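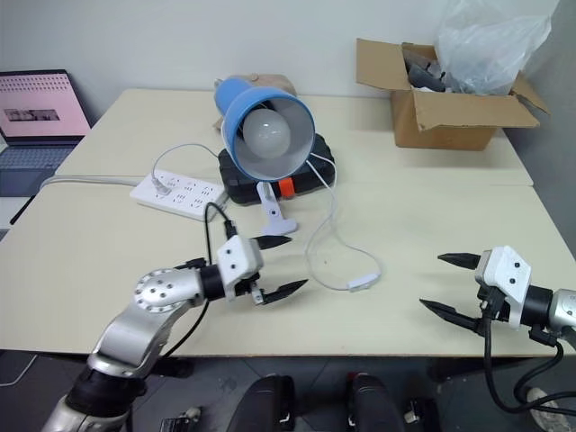

Abro hilo sobre leer de noche, que llevo desde noviembre intentando volver a leer como cuando tenía quince años y por fin tengo cosas que contar.

Todo empezó porque Meriem me prestó una novela de 431 páginas y me dijo "devuélvemela cuando puedas". Ese "cuando puedas" me ha quitado más sueño que la propia novela jajaja

Primer error: leer en la cama con el móvil al lado. Leía dos páginas, miraba una notificación, volvía, releía las mismas dos páginas. Así un capítulo dura lo que un embarazo.

Ahora el móvil duerme en la cocina. Las primeras noches fatal, lo reconozco, me levantaba a "beber agua" cada rato (hola, sí, era por el móvil).

Segundo: la luz. Con la del techo me desvelo y con la del pasillo me dejo los ojos. Lo que me va bien es un flexo de los de toda la vida apuntando a la página, con bombilla cálida, y el resto de la habitación a oscuras. Una gloria!!

Tercero, y esto me lo dijo Selim: no te pongas metas de páginas, ponte un rato. Yo hago 45 minutos. Hay noches que leo un montón y noches que leo cuatro páginas porque el protagonista se ha puesto a describir un olivar.

Ah, y se puede ABANDONAR un libro. Dejé uno a la mitad en enero y no vino la policía. Todavía me mira desde la estantería, eso sí.

Me preguntáis por la novela de Meriem: va de dos hermanas que heredan una pensión en un pueblo llamado Fiore y no se hablan. Empieza lentísima, pero hacia la mitad aparece el contable y ya no la sueltas. La acabé a las tantas y al día siguiente parecía un mapache.

Lo que sigo sin resolver es qué hacer con los audiolibros. Me duermo siempre y luego no sé por dónde iba. Si alguien tiene truco que me lo cuente, por favor.

Y acepto recomendaciones para el siguiente! Cortito, que Ramesh ya me ha amenazado con dejarme una trilogía.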